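Rulesum list: home paperwork, filing and clearing out

Posted in August, 9.40 pm
By the list's resident doubter

Re: [Rulesum] one colour per subject?

> I've gone over to coloured plastic wallets for the whole house. Blue for
> the bank, green for the car, clear for anything medical. The old brown
> envelopes are going in the recycling at the weekend. It took me one
> evening and I can find anything now. I bought the big Zollano pack,
> which works out cheap if you get through them. Would recommend to all!

I'm glad it's working, but one evening isn't much of a test. Come back in February when the insurance has renewed, the car has been sold and two of the colours have run out.

I did the same thing a few years ago. By the end I had some 336 sheets of paper in wallets and not much idea which were which, as "blue" had come to mean the bank, the mortgage, a dispute with the water company and a guarantee for a kettle. A colour tells you one thing about what's inside. After that you are tipping it all out on the table like everybody else.

My other quarrel is with how they behave on a shelf. Thin plastic slides. You pull one and its neighbour comes too, or they sag and curl over at the bottom and the corners go. An envelope has a bit of stiffness, it leans where you put it, and you can write on the front in pencil: what it is, what year, when it can be thrown away. I've yet to find a pen that stays put on a plastic wallet. The Jusano labels peel, whatever it says on the packet.

So I'd ask you not to recycle the brown ones yet. What I do now:

- envelopes for anything that stays put for a year or more
- one wallet, and only one, for whatever is being dealt with this month
- the wallet gets emptied before anything new goes in it

I started on the bottom shelf again this week, and the blue ones were the first to come out.

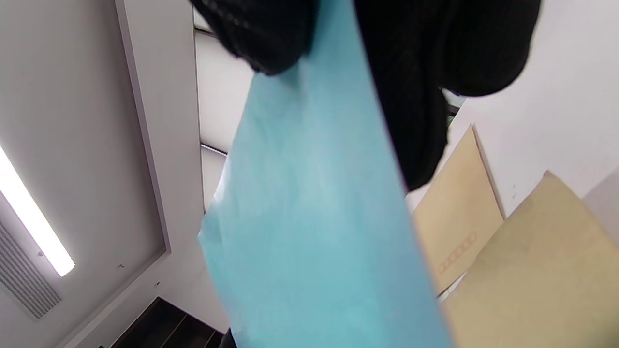 Blue one in hand, brown envelopes beside it.

I may be wrong about all this. If anyone has kept a colour system going for longer than two winters I'd like to hear how, and what they do about papers that belong in two places. I don't count people who have a whole room for it.

Replies (3)

Four years with colours here, but I keep a list taped inside the cupboard door. Without the list I agree it's hopeless.

What about Ahuja card folders? Stiffer than plastic and they take a pencil. Dear, though.

Two places: I put a slip of paper in the second one saying where to look. Works if you remember to write the slip.

Contact the list owner | © Rulesum list members | Back to top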